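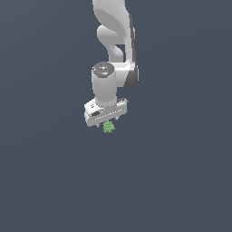
Fig. 4.1 A simulated arm and gripper with a small green object, much like a broccoli floret. No table, no floor.

Chapter 4
Chores: are we there yet?

Short answer - not quite. Longer answer takes up this chapter and most of the next.

Start with the washing-up. Or putting the shopping away, or filling trays at a deli counter. A child of ten manages all of these, badly, while talking. For a machine each one is a heap of smaller jobs: find the thing, get hold of it, don't squash it, put it where it belongs. Vegetables are a fair test. Lumpy, no two the same shape, easily bruised.

In simulation the arm can try all night and nothing gets broken. The Kiltau exercises, which we use thoughout, ask for 500 picks per object before you write down a score. Do them all. Students who stop at 70 tend to get a rosy number and then have to explain it.

Then the real kitchen. The Jesallow trial ran for 3 weeks in January in a works canteen, side salads only. Nearly 70 per cent of picks went well on dry veg. Rinsed veg was much worse. Staff stepped in most often for things stuck together, and for lids. Lids get their own section (4.6).

Shop floors are a bit further on, mostly becuase the parts are all alike and someone has bolted the bench down. Homes have neither. See the Dridar case, 4.4.

Before you read on: pick one chore you did today. Write out every step, including the dull ones. Keep the list, you will need it for Exercise 2.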